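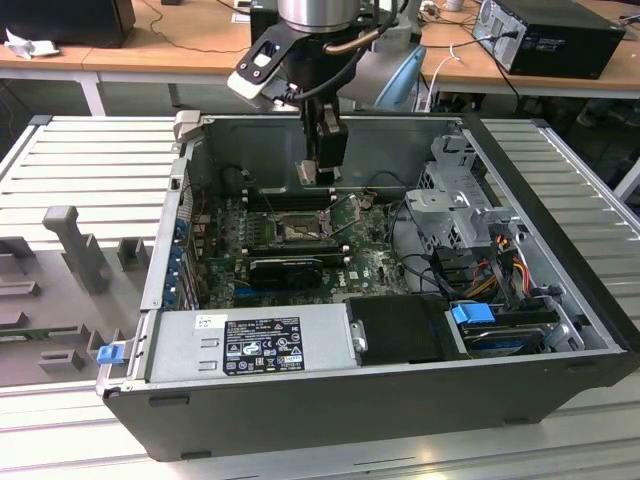 Abb. 11: Geöffnetes PC-Gehäuse, auf der Seite liegend

4 Gedenkseite in Mevimside einrichten

Dieser Abschnitt richtet sich an Angehörige, die eine Gedenkseite für ein verstorbenes Kind, ein Geschwister oder einen anderen nahen Menschen anlegen und verwalten. Sie brauchen ein bestätigtes Benutzerkonto (Abschnitt 3). Die Einrichtung muss nicht in einem Zug geschehen. Mevimside speichert jeden Schritt als Entwurf, und ein Entwurf verfällt nicht.

4.1 Seite anlegen

1. Melden Sie sich an und wählen Sie im Menü links den Punkt »Neue Seite«.

2. Tragen Sie den Namen so ein, wie er auf der Seite stehen soll. Rufnamen und Kosenamen sind erlaubt, ein Nachname ist nicht erforderlich.

3. Geben Sie die Lebensdaten ein oder lassen Sie die Felder leer. Bei einer stillen Geburt kann ein einzelnes Datum eingetragen werden. Setzen Sie dazu den Haken bei »Nur ein Datum anzeigen«.

4. Wählen Sie Ihre Beziehung zur verstorbenen Person aus der Liste. Die Angabe ist für andere nicht sichtbar und kann später geändert werden.

5. Klicken Sie auf »Entwurf speichern«.

Hinweis: Die Adresse der Seite wird aus dem eingetragenen Namen gebildet. Wenn Sie den Namen nach dem Veröffentlichen ändern, bleibt die alte Adresse bestehen und leitet auf die neue weiter.

4.2 Sichtbarkeit festlegen

Neue Seiten sind immer auf »Nur ich« gestellt. Unter »Einstellungen > Sichtbarkeit« stehen drei Stufen zur Wahl:

Nur ich: Niemand außer Ihnen kann die Seite öffnen.
Eingeladene: Die Seite ist für Personen sichtbar, die Sie per E-Mail eingeladen haben. Möglich sind bis zu 35 Einladungen je Seite.
Öffentlich: Die Seite kann von allen gelesen und über Suchmaschinen gefunden werden.

Vorsicht: Eine öffentliche Seite lässt sich jederzeit zurückstellen. Kopien in Suchmaschinen können danach noch einige Wochen auffindbar sein. Sprechen Sie die Stufe »Öffentlich« vorher mit der engsten Familie ab, vor allem wenn Geschwisterkinder auf Fotos zu erkennen sind. 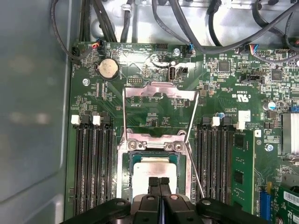
Die gewählte Stufe gilt für die ganze Seite. Einzelne Einträge können Sie strenger einstellen, aber nicht offener. Ein Brief an Ihr Kind kann also auf »Nur ich« bleiben, auch wenn die übrige Seite für Eingeladene lesbar ist. Das kleine Schloss neben der Überschrift zeigt an, dass ein Eintrag eine eigene Einstellung hat.

4.3 Eine zweite Person eintragen

Viele Eltern verwalten eine Seite zu zweit. Beide haben dann dieselben Rechte, mit einer Ausnahme: Löschen kann die Seite nur, wer sie angelegt hat.

1. Öffnen Sie »Einstellungen > Mitverwaltung«.

2. Geben Sie die E-Mail-Adresse der zweiten Person ein und klicken Sie auf »Anfragen«.

3. Die zweite Person erhält eine Nachricht und bestätigt über den Link darin. Ist sie noch nicht angemeldet, wird sie zuerst durch die Kontoerstellung geführt.

Erscheint die Meldung 807, gehört die Adresse zu einem gesperrten oder noch nicht bestätigten Konto. Bitten Sie die Person, ihr Konto zu bestätigen, und wiederholen Sie Schritt 2.

Hinweis: Einträge auf der Stufe »Nur ich« bleiben auch vor der zweiten Person verborgen. Für gemeinsame Entwürfe gibt es die Stufe »Nur Verwaltung«, die erst nach der Bestätigung in der Auswahl auftaucht.

4.4 Gedenktage und Erinnerungen

Mevimside kann Sie vor Geburtstagen, Todestagen und selbst gewählten Tagen benachrichtigen. Ab Werk ist das ausgeschaltet.

1. Öffnen Sie »Kalender« und wählen Sie »Tag hinzufügen«.

2. Tragen Sie Tag und Monat ein und geben Sie dem Tag eine Bezeichnung. Wer nur einen Zeitraum festhalten möchte, zum Beispiel August, lässt den Tag frei.

3. Wählen Sie, ob und wie lange vorher Sie eine Nachricht bekommen möchten. Der Wortlaut der Nachricht kann angepasst werden. Die Vorlage ist bewusst kurz gehalten.

4. Legen Sie eine Uhrzeit fest. Voreingestellt ist 18 Uhr.

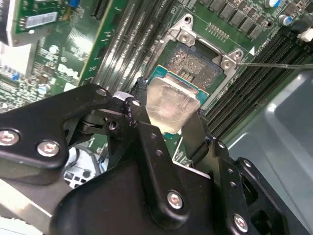
Wenn Sie eine Zeit lang gar keine Nachrichten möchten, schalten Sie unter »Kalender > Ruhezeit« alles auf einmal stumm. Die eingetragenen Tage bleiben erhalten. Eine Ruhezeit ohne Enddatum läuft so lange, bis Sie sie selbst beenden, und Mevimside fragt zwischendurch nicht nach.

Eingeladene erhalten keine Benachrichtigungen, es sei denn, sie haben das im eigenen Konto eingeschaltet. Dort können sie auch einzelne Tage abwählen. Sie als Verwaltende sehen nicht, wer welche Tage abonniert hat.

4.5 Fotos und Tonaufnahmen

Einzelne Dateien dürfen bis zu 55 MB groß sein. Fotos werden für die Anzeige verkleinert, das Original bleibt gespeichert und kann jederzeit wieder heruntergeladen werden. Bei Tonaufnahmen wird nichts verändert, auch die Lautstärke nicht.

Vorsicht: Löschen Sie die Dateien nach dem Hochladen nicht von Ihrem Telefon oder Rechner. Mevimside ersetzt keine Datensicherung. Das gilt besonders für Sprachnachrichten, von denen es oft nur ein einziges Exemplar gibt. Wie Sie ein Archiv der ganzen Seite herunterladen, steht auf Seite 68.

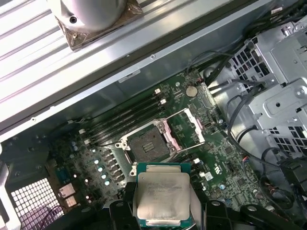
Abb. 12: Prozessor über dem offenen Gehäuse, der Sockel ist leer

4.6 Kondolenzbuch

Das Kondolenzbuch ist ein eigener Bereich und muss eingeschaltet werden (»Einstellungen > Bereiche«). Neue Einträge erscheinen erst, wenn Sie sie freigegeben haben. Die Freigabe können Sie an eine vertraute Person abgeben – sie braucht dafür keine Mitverwaltung, nur eine Einladung.

1. Öffnen Sie »Kondolenzbuch > Freigabe«.
2. Wählen Sie eine eingeladene Person aus.
3. Entscheiden Sie, ob Sie zurückgehaltene Einträge selbst noch sehen möchten.

Abgelehnte Einträge werden ohne Nachricht an die Verfasserin oder den Verfasser entfernt.

4.7 Hilfe bei der Einrichtung

Fragen zur Bedienung beantwortet Nele Kohlhase über das Kontaktformular unter »Hilfe«. Anfragen auf Englisch übernimmt Heather Moncrieff. Auf Wunsch legen beide die Seite nach Ihren Angaben an und übergeben sie Ihnen als Entwurf. Eine Trauerberatung kann über das Formular nicht geleistet werden. Adressen von Beratungsstellen und Elterngruppen finden Sie im Anhang.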